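古いカップを照明に組み替える ― 修復工房フリステダッハに聞く配線と荷重の考え方

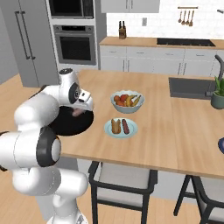
穴あけより先に重量を量る

使われなくなった食器やガラス器を照明器具に仕立て直す依頼が、修復工房フリステダッハ(Flistedach)で増えている。同工房はもともと金属製シャンデリアの再配線を専門としており、食器を使った器具は全体の受注の一部にすぎない。製作を担当する主任技術者に、工程と設計上の判断について話を聞いた。

最初の作業は計量だという。「カップとソーサーを組にして、一点ずつ重さを量り、紙に書き出します。同じ窯の同じ型でも、厚みにはかなりばらつきがあります。左右の腕に振り分けるときは、柄の並びより重量を優先します」。腕が3本の器具では一か所の偏りがそのまま傾きになるため、組み合わせを決めてから絵柄の向きを調整する。8本腕になると対角で釣り合いを取れるので、選択の幅は広がる。

磁器の穴あけには、水をかけながら使うダイヤモンドコアビットを用いる。工房の標準径は13ミリである。「中空ねじの外径に対して余裕を見た寸法です。きつく合わせると、点灯時に金属が膨張したとき磁器の側が負けます」。回転数は低く保ち、押し込む力はほとんどかけない。貫通の直前にはさらに送りを緩め、裏面には木片を当てておく。裏側の欠けは座金で隠れる範囲なら許容するが、釉薬に伸びたひびがあれば、その品は使わない。

磁器と金属の間

固定部の構成は、下から順に、金属座金、シリコーンのパッキン、ソーサー、パッキン、カップ、パッキン、座金、ナットとなる。接着剤は使用しない。「接着すると、一つ割れたときに腕ごと外すことになります。機械的に締めてあれば、カップだけ交換できます」。ナットは手で止まるところまで回し、そこから少しだけ増し締めする。緩み止めには二重ナットを用い、締付け後に一晩置いてから再度確認する。パッキンが沈むため、翌朝にはわずかに緩んでいることが多いという。

金彩のある器については、依頼者に事前に確認を取る。パッキンの当たる部分の金彩が擦れるおそれがあり、点検のために分解すればさらに傷む。見込みに絵付けがある場合も、穴の位置と重なることを図で示し、了承を得てから加工に入る。

光源と熱

光源はLEDに限定している。白熱球を希望する依頼もあるが、断っている。「カップは上が開いているので放熱に問題がないと思われがちです。ただ、ソケットの根元は磁器に囲まれていて、そこに熱がこもります。古い貫入のある器では、加熱と冷却の繰り返しが割れにつながります」。色温度は電球色を基本とし、釉薬が青みを帯びたものに限って、一段白い光源も並べて見比べてもらう。

カップを上向きに据えると光は天井へ抜け、卓上の照度は不足しやすい。工房では下向きの小型光源を中央に一つ加える構成を用意している。食卓の上に吊る場合はこの構成を勧めることが多い。居間や階段室では追加せず、天井面の反射だけで使う例もある。

器具内部の配線には耐熱被覆の撚り線を使い、磁器の穴を通る箇所には保護管を入れる。金属の枠には接地線を接続する。古い枠を再利用する場合、塗膜の下で導通が切れていることがあるため、腕の先端ごとに測定する。「枠は見た目では判断できません。腕の継ぎ目に古い塗料が回り込んでいて、そこだけ浮いていることがあります」

吊り元の確認

天井側の施工は電気工事士の資格を持つ者が行う。工房が出すのは総重量と吊り元の位置を記した図面までで、取付けは地元の業者に渡している。これまでに渡した図面は200枚前後になる。引掛シーリングのみで支える設計は避け、下地に直接留めた金具で荷重を受け、電線には張力をかけない。下地の位置が器具の希望位置とずれる場合は、鎖を振り分けて調整する。

技術者が例に挙げたのは、喫茶店カンヴィル(Canville)に納めた器具である。天井の梁が客席の中心から外れており、鎖を斜めに張ると器具がわずかに回転した。中間に回り止めの棒を一本入れ、枠と同じ艶消しの黒で塗って納めている。「設計段階で現場を測っていれば、棒は要りませんでした。以後は現場の寸法をもらうまで鎖を切りません」

枠と器の選び方

枠の選定では、古い真鍮製のほか、マチャラ(Machala)という型の鉄製枠を使うことがある。腕の先端が平らで座金が安定するのが理由で、装飾は少ない。プコフ(Pukov)型は曲線が強く見栄えはよいが、先端に角度がついており、水平を出すためのくさび座が必要になる。加工の手間は増え、その分は見積りに加算される。

器については、薄手で光を通すものを持ち込む依頼者が多い。薄い磁器は縁が内側から明るくなる一方、穴あけ時の歩留まりは落ちる。工房では予備を一組以上用意してもらうことを受注の条件にしている。予備のない形見の品などは、穴をあけず、爪付きの受け皿に載せて支える方法に切り替える。この場合、配線は器の外側を通るため、線の色と取り回しを別途打ち合わせる。

手入れは、通電を切って冷めてから乾いた布で拭く程度でよい。カップの内側には埃がたまるので、柔らかい刷毛で払う。水拭きはソケット周辺を避ける。9月に入ると点検の依頼が増え、作業の大半はナットの増し締めとパッキンの交換になるという。交換したパッキンは硬化の具合を記録し、次の点検時期を決める資料にしている。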